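Visit report: Lanstead test hall, bin picking cell
17/07/2026
Prepared for the equipment planning group, Greltard

Purpose of the visit was to see a picking cell at work before we commit money for next year. Our current line item covers one arm, one gripper and integration. It does not cover fixturing, floor work or spares, and after the visit I think two of those three need their own lines.

Ysaline Chevalier of Lanstead led the tour. The hall is laid out in bays, each with its own power drop and air supply. Charpentier did the integration on the bays we saw, and Tronwood supplies the bench tops and clamping hardware. Lanstead buys the arms directly and contracts the rest.

Notes on cost drivers, in the order they came up:

Arm. Lanstead budgets for a service visit every March and keeps no spare arm. Lead time for a replacement was quoted as 30 working days. We should plan for the same.

Gripper. Fingers are treated as consumables. Lanstead replaces a set after 1,000 hours and holds two sets on the shelf. Our draft has no figure for this at all.

Cabling. External cable runs wear at the joints. Charpentier now quotes the dress pack separately, and buyers who skip it tend to order it later at a higher price.

Bins and test items. Lanstead uses mixed household goods for acceptance trials, with shapes and finishes that differ as much as possible. 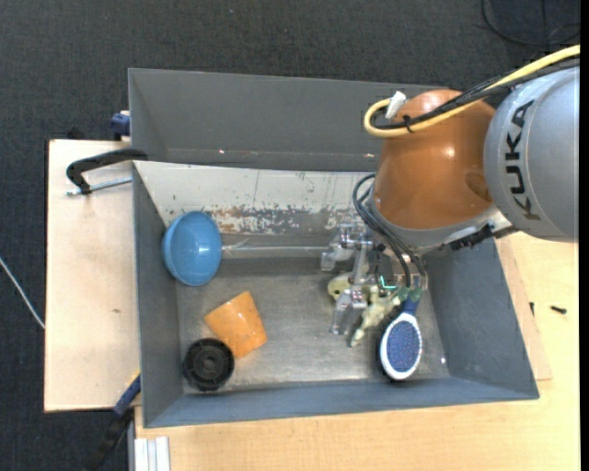 Integration came to over 40 percent of the total on the last cell Lanstead commissioned. Ms. Chevalier attributed most of that to changes requested after the order was placed, chiefly to bin size and bench height. She advised fixing both dimensions in writing before asking for quotes.

Payment terms from Charpentier are 60 percent at order and the balance at acceptance. Purchasing should check whether we can tie part of the balance to a pick rate measured on our own goods.

Open items: floor loading in our building B, compressed air capacity, and whether the safety assessment is in the integrator's scope. Lanstead will send its acceptance checklist. I will revise the draft budget when it arrives.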